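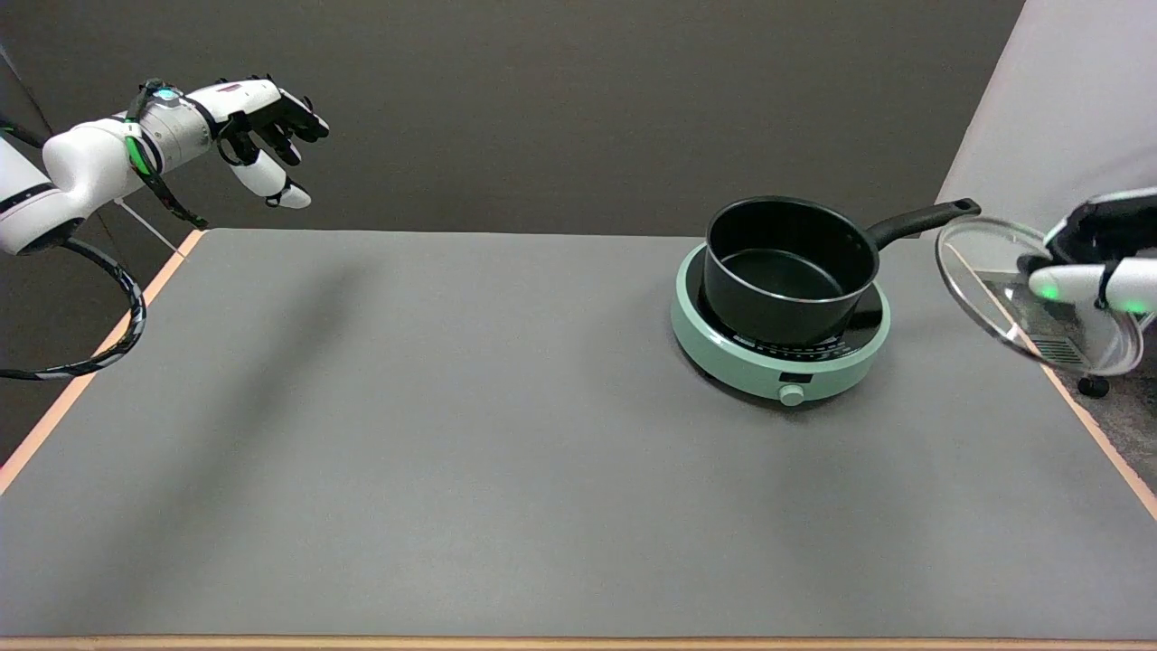
Filed under: Help > Small Kitchens > Portable Induction

Portable Induction Cooktops: Questions We Get Most

Do my pans work on induction?
Hold a refrigerator magnet to the bottom. If it sticks firmly, the pan will work. If it slides off or barely holds, the cooktop will most likely show an error or shut itself off after a short wait. Plain aluminum, copper and glass do not work. Nonstick pans are fine as long as the base is magnetic.

What size pan should I use?
The base should cover most of the coil, which sits in the middle of the glass. Very small pans, such as a moka pot or a butter warmer, may not be detected. A saucepan that holds 2 quarts is a good everyday size for one or two people.

Can I use it on any table?
Any flat, level, dry surface that can take some warmth. Do not set it on a tablecloth, a metal table or the top of another stove. Keep the air vents clear on all sides. Our Barberg folding table is not rated for cooking appliances, so please don't use one on it.

Can I plug it into an extension cord or power strip?
No. Use a wall outlet, and don't run a kettle or toaster on the same circuit while you cook. A tripped breaker is the most common complaint we hear, and a second appliance is usually the cause.

Do I need to turn the handle a certain way?
Point it toward the back or side so it doesn't stick out past the front edge of the table. Portable cooktops are light and a bumped handle can move the whole unit.

What temperature should I use for a nonstick pan?
Low to medium. For eggs, start at 300°F. Never preheat an empty nonstick pan on the highest setting. Induction heats the base very fast and the coating can be ruined before you have put anything in.

Should I cook with the lid on?
For boiling water, yes. Take it off or tilt it once you add pasta or milk, which foam up. A glass lid lets you check without lifting it.

Can a hot glass lid go in the sink?
Let it cool first. Cold water on hot glass can crack it. Set it on a dry towel or a wooden board and leave it for 15 minutes.

How do I clean the cooktop?
Unplug it and wait until the glass is cool. Wipe with a damp cloth and a drop of dish soap, then dry. Don't use steel wool. Pull sticky crumbs from around the knob with a wooden toothpick. Never put the unit under running water.

The fan keeps running after I turn it off. Is that a fault?
No. Leave it plugged in until the fan stops by itself.

Do you sell replacement lids?
We carry Vandovmont glass lids in most common sizes. Measure straight across the inside rim of the pan before ordering.

Questions about an order go to Catríona Phelan at the Swanson store.

Last updated 5/26/22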